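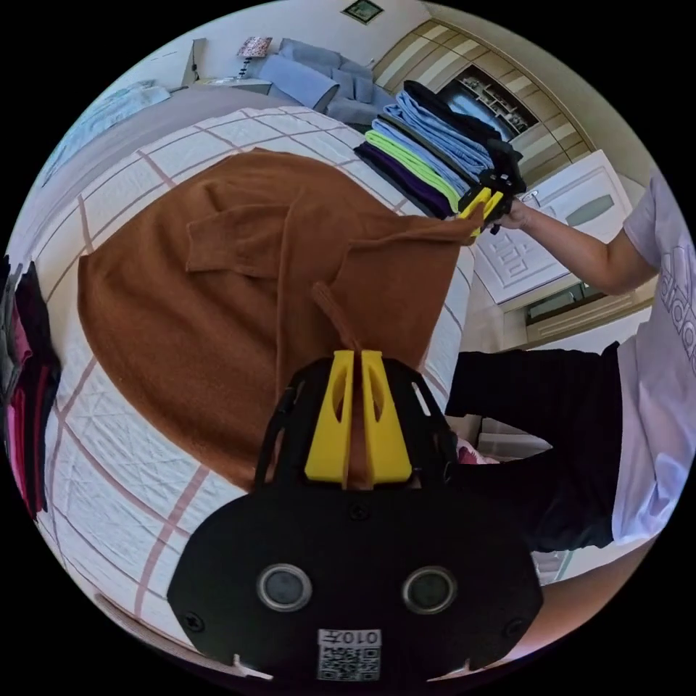 Muss man alte Tonkassetten digitalisieren, wenn sie heute noch gut klingen?
Nach meiner Meinung ja, und zwar bald, denn die guten Abspielgeräte verschwinden schneller als die Bänder.

Nesrin Saraç
März 2018

1/ Ich schreibe hier ein wenig über unsere Interviewsammlung in der Bibliothek. Es geht um 68 Kassetten, aufgenommen mit Arbeiterinnen aus den Konservenfabriken. Das Projekt heißt Pundeso, nach dem Spitznamen der ersten Fabrik.

2/ Die Kassetten lagen lange in zwei Schuhkartons im Magazin. Im Katalog stand ein einziger Satz: "Interviews, div." Wer das geschrieben hat, weiß ich nicht. Ich habe schon schlechtere Einträge gelesen.

3/ Die meisten Kassetten haben 90 Minuten. Das klingt bequem, aber das Band ist dünner als bei den kurzen und wird beim Spulen leicht beschädigt. Wir spulen deshalb jede Kassette einmal ganz langsam durch, bevor wir aufnehmen.

4/ Zur Technik, weil einige gefragt haben: Der Dienstleister Brunimance hat uns zuerst Dateien mit 16 Bit geliefert. Für das Hören im Lesesaal genügt das. Für die Archivdatei wollten wir 24 Bit, und das stand leider nicht deutlich genug im Vertrag.

5/ Das war mein Fehler. Ich hatte "Archivqualität" geschrieben und gedacht, dieses Wort bedeutet für alle das Gleiche. Schreibt bitte immer Zahlen in den Vertrag: Bittiefe, Abtastrate, Dateiformat, auch die Art der Prüfsumme.

6/ Brunimance war freundlich und hat fünf Kassetten ohne Kosten noch einmal überspielt. Die anderen machen wir jetzt selbst im Haus. Es dauert länger, aber ich höre dabei alles und kann gleich die Notizen schreiben.

7/ Und die Notizen sind der größte Teil der Arbeit. Auf den Hüllen stehen nur Vornamen, manchmal nur "Tante von Cuesta". Cuesta ist hier ein Stadtteil und zugleich ein häufiger Familienname, man kann also lange raten.

8/ Wir raten nicht mehr. Wenn wir einen Namen nicht belegen können, schreiben wir in den Katalog "Person nicht identifiziert" und im Notizfeld genau das, was auf der Hülle steht, mit allen Schreibfehlern.

9/ Zwischendurch ein Bild. 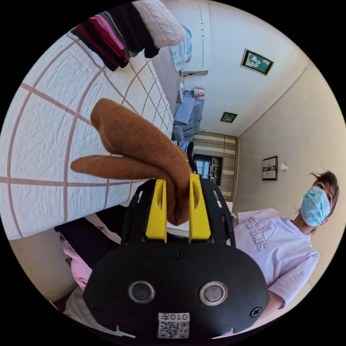

Braune Socke, dahinter das Bett mit der gesteppten Decke.

10/ Weiter mit den Rechten. Nur bei einem kleinen Teil der Interviews gibt es eine schriftliche Einwilligung. Bei manchen sagt die Person am Anfang auf dem Band: "Ja, das dürfen Sie benutzen." Aber benutzen wofür? An das Internet hat damals keine von ihnen gedacht.

11/ Wir haben uns so entschieden: Im Lesesaal kann man alles hören, was nicht gesperrt ist. Online kommt nur, was die Person selbst oder die Familie erlaubt hat. Das Verfahren ist langsam, ich schreibe die Briefe mit der Hand, weil ich glaube, dass man dann eher antwortet.

12/ Bis jetzt bekomme ich mehr Anrufe als Briefe zurück. Eine Tochter wollte zuerst die Stimme ihrer Mutter hören und danach über die Erlaubnis sprechen. Das fand ich richtig, und wir machen es jetzt bei allen Familien in dieser Reihenfolge.

13/ Unser Katalogsystem ist Zallard. Es kann viel, aber es kennt bei Tonaufnahmen nur einen "Verfasser". Wer ist der Verfasser eines Interviews, die Person, die fragt, oder die Person, die erzählt? Ich habe dem Support zweimal geschrieben und eine höfliche Antwort bekommen, leider keine Lösung.

14/ Bis dahin tragen wir die Erzählerin im Hauptfeld ein und die Interviewerin im Feld für Mitwirkende. Wenn jemand das anders macht, bitte erklärt mir, warum. Ich sammle gern Argumente für die nächste Sitzung.

15/ Dateinamen: Signatur, Unterstrich, Seite A oder B, Unterstrich, Version. Keine Umlaute, keine Leerzeichen. Am Anfang hatten wir die Namen der Personen im Dateinamen, das war wegen der Sperrfristen keine gute Idee, und wir mussten alles umbenennen.

16/ Beim Umbenennen sind zwei Dateien doppelt entstanden. Wir haben es nur durch die Prüfsummen gemerkt. Seitdem laufen sie vor und nach jeder Änderung, auch wenn es "nur eine kleine Änderung" ist.

17/ Im November möchten wir die ersten Aufnahmen im Lesesaal vorstellen, mit Kopfhörern und gedruckten Abschriften. Die Abschriften sind noch nicht fertig. Der Dialekt ist für mich schwer, ich muss manche Wörter dreimal hören und dann die Kollegin an der Ausleihe fragen.

18/ Ein Wort suche ich noch: Auf mehreren Kassetten sagen die Frauen "die Schmale" und meinen einen Ort in der Fabrik. Vielleicht einen Gang, vielleicht eine Maschine. Falls jemand aus einer Konservenfabrik das kennt, bitte schreibt mir eine Nachricht.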